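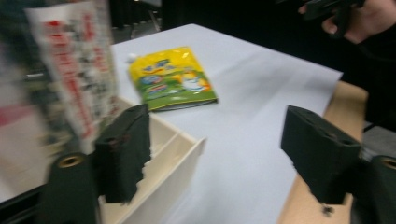

Essam Naciri wrote in after the last version of this guide to ask whether he could put snack pouches in the Himuletti rack the same way he does his tins, stacked one on another. You can, but they'll slide out the front the first time you shut the cupboard door a bit hard, so I've rewritten this section for him and anyone else with a house full of pouches.

Section 4: Filling the pouch tray

Before you start, clip the tray on to the lower rail (see Section 2) and give it a tug. Mine took two goes.

1. Tip all your pouches out on the table and lay each one flat, front side up. I like to do this in the morning when the light's good and I can read the dates.

2. Press each pouch gently with your palm. Anything that feels puffed up or sticky goes in the bin.

3. Sort by date, oldest nearest to you. Flavours can wait!

4. Slide the dividers in. The tray holds 14 pouches standing on their long edge, fewer if they're the fat sort.

5. Load from the back, newest first, with any spout or tab pointing up.

6. Push the spring plate forward until it just touches the last pouch, then stop.

Note: if your tray came from the Granoncombe shop it may have the older plate, part 289, with no spring. It works fine, you just have to nudge it along yourself every few days (I use a wooden spoon).

Caution: don't force the plate. A squashed pouch can split along the seam, and fruit purée gets right down into the rail. Ask me how I know. If it does happen, take the tray off and wash it in warm soapy water, then dry the rail before you clip it back on.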